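Print | E-mail

Perforated Panels: Open Area and Sound Absorption

Several readers have asked why two perforated panels of the same thickness can perform so differently once installed. The main variable is open area, the share of the face taken up by holes. Below 10 percent, a panel over an air gap works as a tuned absorber and is effective over a narrow band. As open area rises, the panel becomes acoustically transparent and the backing does most of the work.

Rekha Raju measured two Brilia panels over a 200 mm cavity at the Toveck workshop in February. The panel with 5 percent open area peaked well below 800 Hz and fell off on either side. The second gave a flatter curve with mineral wool behind it.

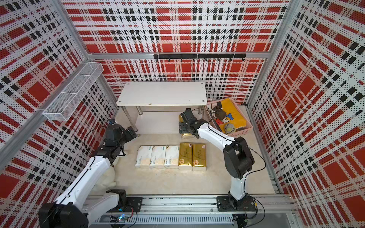

Printed finishes

A pattern printed on the face has little effect on absorption if the holes stay clear. Ink or film that bridges them reduces the open area and moves the peak downward. Check a sample against a light before ordering. Where a plaid or stripe carries across adjoining panels, allow extra material for matching at the corners.

Send corrections to Volkan Güneş for the next issue.

Related items
Cavity depth and low-frequency response
Cutting perforated sheet without burrs
Amin edge trim: revised fixing notes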